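Home | Programs | Concerts | Song Archive | Membership | Newsletter

Song Archive Opens Its Listening Hours to Members

The Bernville Folk Music Society will open its song archive to members for regular listening hours beginning in September. The archive has until now been available by written request only, and most of those requests have come from performers preparing a particular program. The board believes that the collection should be heard more widely, and the new hours have been arranged with that purpose in mind.

The collection consists of home and concert recordings made by singers and players of the region, together with songbooks, handwritten lyric sheets and a small number of letters. Its core is the Diekmann bequest, which came to the Society as 200 reels of tape. Many of these hold complete evenings of music at the old Stidano coffeehouse, including the spoken introductions, the tuning between songs and the conversation of the audience. Several of the songs are known to us from no other source. Others are early versions of pieces that local singers still perform, with verses that have since dropped out of use.

Listening will take place in the reading room on the second floor of the Society's building. The room will be open from 2 p.m. on listening days, and the schedule will be posted at the front desk and sent to members with their program mailing. Two listening stations are provided. Members may reserve a station for one session at a time, and those who have not yet visited the archive will be given preference during the first month.

Only recordings that have been transferred to digital files may be heard. Original tapes will not be played on request. The transfer work is being carried out by Trendis, a sound restoration studio, under an agreement approved by the board last winter. The first 14 reels were returned in the spring and have been cataloged by title, first line and performer. A second group is now at the studio. Where the performer on a recording has not been identified, the catalog entry says so, and members who recognize a voice or an instrument are asked to leave a note with the archivist.

Copies of recordings cannot be supplied at present. In many cases the rights remain with the songwriters or their families, and the Society has undertaken to contact them before any recording leaves the building. Members may, however, take down words and chords by hand for their own study. Anyone wishing to perform or record a song from the collection should apply in writing, giving the title and the intended use.

The Society will also hold an evening of songs drawn from the bequest later in the season. Singers who wish to take part are invited to choose a piece from the catalog and to submit its title to the program office. Each performer will be limited to 10 minutes, including any introduction. Accompaniment should be acoustic. A rehearsal will be held in the main hall on the afternoon of the concert.

Admission to the listening hours is included in membership. Guests may attend one session in the company of a member.

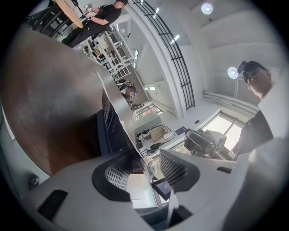
Sylvie Lévesque writes that she sang at the Stidano for two winters and would be glad to help put names to the unidentified voices. She asks whether the catalog might also list the tunings used by the guitarists, as several of them played in open tunings that are difficult to work out from a recording, and whether members who live out of town could have the list of first lines by mail.

Recent items
Fiddle Workshop: Places Remaining
Notes on the Spring Ballad Series
Instrument Loans for Young Players
Call for Songs: Members' Evening
Changes to the Concert Hall Seating Plan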